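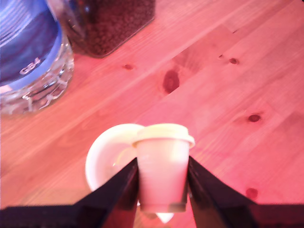 원두를 용기에 옮겨 담으면 원래 봉투에 적힌 로스팅 정보는 어디에 남기느냐는 문의가 Elport의 한 거래처에서 들어왔다. 용기 바닥이나 뚜껑에 라벨을 붙이고, 봉투의 해당 부분을 잘라 보관철에 끼워 두는 것이 당사의 기본 방식이다. 이 질문은 Proton이 하는 일의 범위를 비교적 정확하게 짚고 있다.

## 회사 소개

Proton은 사무실과 공용 공간의 음료 코너를 설계하고 물품을 공급하는 회사다. 본사와 창고는 Heltville에 있으며, 상시 관리하는 코너는 30개소다. 취급 품목은 생수, 커피, 일회용 컵, 보관 용기, 목재 상판이다. 커피 머신의 판매와 수리는 하지 않는다. 기존 머신이 있는 곳은 전원 위치와 급수 방식만 확인하여 배치도에 반영한다.

## 상판

상판은 목재를 기본으로 한다. 옹이는 메우지 않고 표면만 고르게 연마한 뒤 마감한다. 옹이 주변은 결의 방향이 바뀌어 수분 흡수 속도가 다르므로, 납품 전 해당 부위에 마감재를 한 차례 더 도포한다. 색조는 판재마다 차이가 있고 이는 교환 사유에 포함되지 않는다. 다만 손톱이 걸리는 단차가 있으면 재연마 대상이다.

일상 관리는 마른 천으로 한다. 물을 쏟은 경우 결 방향으로 닦고, 연마제가 든 세제는 쓰지 않는다. 뜨거운 주전자는 받침 위에 둔다.

## 보관 용기

커피는 유리 용기에 소분한다. 1회 충전량은 300g으로 정해 두었다. 용기를 가득 채우면 뚜껑 안쪽에 가루가 끼어 밀폐가 불완전해진다. 남은 내용물 위에 새 커피를 덧붓지 않으며, 용기를 비우고 세척한 다음 완전히 건조한 상태에서 다시 채운다. 직사광선이 드는 창가 쪽 자리는 배치도 작성 단계에서 제외한다.

## 물과 컵

생수병은 상판 안쪽에, 컵은 이용자의 손이 먼저 닿는 앞쪽에 둔다. 일회용 컵은 흰색 무지 제품을 쓰고 포장을 뜯은 뒤에는 덮개가 있는 거치대에 보관한다. 거치대 한 칸의 적재량은 20개다. 더 쌓으면 아래쪽 컵의 테두리가 눌려 한 개씩 분리되지 않는다.

다회용 컵으로 전환하려는 곳에는 세척 설비를 먼저 점검하도록 안내한다. 개수대가 같은 층에 없으면 전환을 권하지 않는다.

## Miranda 점검표

Miranda는 당사가 작성해 쓰는 코너 점검표의 이름이다. 항목은 상판 표면, 용기 밀폐, 컵 잔량, 생수 잔량, 라벨 표기로 구성된다. 점검은 오전 9시 이전에 마치고, 결과는 종이 1부와 파일 1부로 남긴다. 지난 7월 개정에서 라벨 표기 항목에 개봉일이 추가되었다. 이전 양식을 쓰고 있는 곳은 남은 용지를 소진할 때까지 여백에 개봉일을 기입하면 된다.

## 설치 절차

1. 설치 위치의 폭, 깊이, 콘센트 높이 실측
2. 배치도 송부 및 확인
3. 상판 반입과 수평 조정
4. 용기, 컵, 생수 배치
5. 점검표 인계

실측부터 인계까지 방문은 통상 2회로 끝난다. 상판을 벽면에 고정해야 하는 경우 건물 관리 부서의 사전 승인이 필요하며, 승인서는 신청한 회사가 준비한다.

## 공급 지역

Heltville과 Elport 시내에 공급한다. 그 외 지역은 상판만 별도로 발송할 수 있고 현장 수평 조정은 포함되지 않는다. 견적 요청 시 설치 위치의 실측값과 하루 이용 인원을 함께 기재한다.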